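Using an AI Assistant for Kitchen and Workshop Questions: Working Notes

Ah-rin Na
May 30, 2026

Language models answer household questions quickly and in full sentences. The sentences read the same whether the content is right or wrong. These notes cover how to phrase a question, which answers to check and where to keep the results. They assume a general chat assistant on a phone or laptop, with no special subscription.

1. State the quantities and the units

A model fills in whatever you leave out. Ask how long to soak dried beans and it will choose a bean, a water temperature and a batch size without telling you which it chose. Put the numbers in the question: weight of the ingredient, size of the pan, oven type, altitude if you live high up. Specify the unit you want back. Mixed units within one answer are common, and a recipe that begins in grams may finish in cups.

The same applies in the workshop. "What screw for a shelf" gets a generic reply. "Bracket hole 3/16 inch, softwood stud behind half-inch drywall, 16 inches between studs" gets a reply you can check against the chart on the hardware store wall.

2. Redo conversions and scaling by calculator

Scaling a recipe is plain multiplication, and language models make multiplication errors. The errors tend to appear late in a long ingredient list. Ask for the scaling factor first, then apply it yourself. Leavening, salt and pan dimensions need separate attention. A doubled cake batter does not bake in doubled time, and the depth of batter in the new pan matters more than its volume.

Temperature conversions are simple to verify. Multiply Celsius by 1.8 and add 32. An oven at 130 C is 266 F. If the assistant gives a different number for that one, stop and recheck everything else in the answer.

3. Never take a safety limit from a chat answer

Use a published table for the following:

Internal temperatures for meat and poultry
Processing times for home canning
Mixing or storing cleaning products
Wire gauge and breaker size
Load ratings for anchors, ladders and jack stands

The assistant is still useful for telling you what to look up and what the terms mean. The figure itself comes from the table, the label or the manual. If a label and the assistant disagree, follow the label.

4. Paste in the manual

Answers improve a great deal when the model has the source text in front of it. Most appliance manuals are available as PDF files. Copy the relevant pages into the chat and ask for the section and wording that support each step. Then open the manual at that section and confirm the wording exists. I tested this on the manual for my dishwasher, a Bouchard, and one of the quoted sentences did not appear anywhere in the document. The other steps were correct.

Model numbers matter. Two machines with nearly identical names can have different filters and different reset sequences. Read the number off the rating plate and type it exactly. 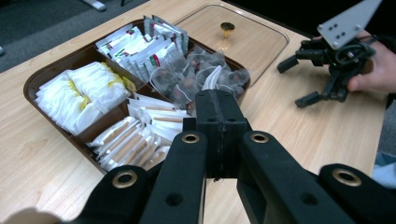

5. Keep an inventory file the assistant can read

A plain text file works better than a dedicated app. One line per item: name, location, amount, date opened. Mine has 451 lines covering the pantry, the freezer and the garage shelves. I tried two pantry apps, Veria and Grito, and dropped both when I found there was no way to export the list. The text file opens on anything.

Useful questions to run against the file:

Which items were opened more than 75 days ago?
Which items are listed in two locations?
What is missing for this recipe?

Check the first few results by hand. With long files the model may skip lines, and a skipped line leaves no gap in the output. A spreadsheet sort handles the date question with no such risk, and I now use one for that.

6. Photos of labels and parts

Image input reads large printed text well. It is weaker on embossed plastic, curved cans and faded receipts. Light the label from the side and fill the picture with it. For threaded parts, lay a ruler next to the part and still measure with calipers before ordering. Thread pitch cannot be judged from a photo.

7. Save the answers that worked

The same question asked in December may get a different answer, as the models are updated without much notice. Copy the good ones into a notes file with the date and the name of the assistant used. I keep mine in Wetum, in a folder sorted by room. Under each entry goes one line on the result: used, changed or discarded. The changed entries are the ones I reread most, mainly bread hydration and glue clamping times.

8. Privacy

Receipts, warranty cards and utility bills carry account numbers and addresses. Crop or black these out before uploading. Check the settings page for an option to exclude chats from training, and look at it again after each major app update in case the default has moved. Serial numbers are rarely needed. The model number is enough for parts and filter questions.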